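I met Paweena Noiphan at Juda, the tea place under her apartment, and she had ordered for both of us before I'd got my coat off. She runs a secondhand clothing newsletter called Ninside, and she spent last year buying nothing new to wear. I wanted to know how anyone does that without going a bit nuts.

"I made it 364 days," she told me, laughing. "Then on 31st December I bought socks. My toes were out!" 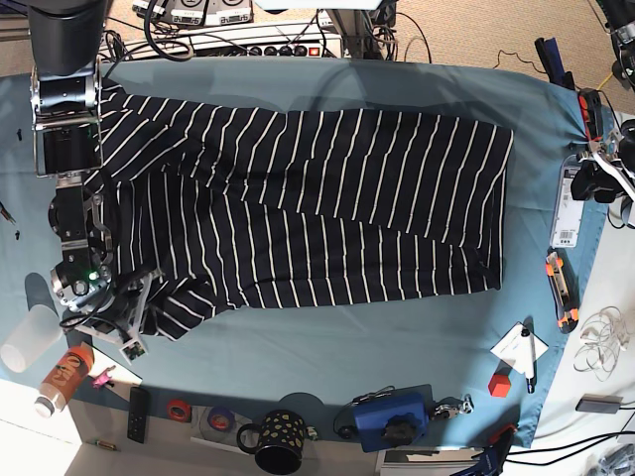 What was the hardest thing to give up?

Browsing, she said. "I didn't miss the clothes much. I missed looking at them on my phone in bed."

She started by pulling everything out of her closet, and gave away 27 pieces that first weekend. Her aunt Nuchit got most of the sweaters (and has since asked for the rest).
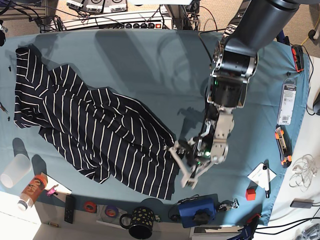
Learning to mend

By September she was sewing, badly at first. She paid $300 for a used Mastell machine, then did nearly all her repairs by hand anyway - the machine scared her.

"I sewed a pocket shut. Twice! Same pocket."
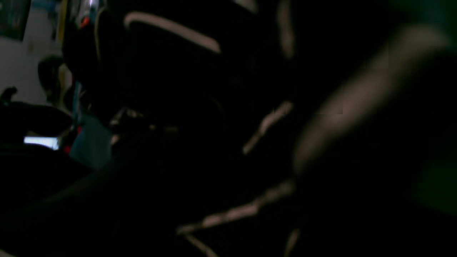
Paweena has strong feelings about color, and I got the full speech over our second pot. She thinks most of us own too many bright things we never reach for, and too few of the dull ones we'd wear to rags. Give her something almost black, with a bit of pale beige-pink against it, and she's happy for a whole winter. I looked down at my orange scarf and kept quiet.

She still shops, a little. Her rule now is to wait 13 days before paying for anything, and by then she has usually forgotten what it was. 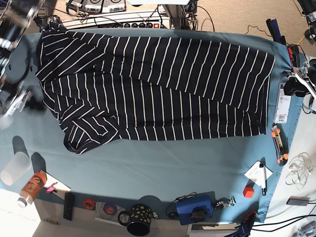
Navy with thin white stripes.

"My sister says I've become boring," Paweena said, pouring me the last of the tea. "But she borrows my stuff all the time, so I don't listen to her."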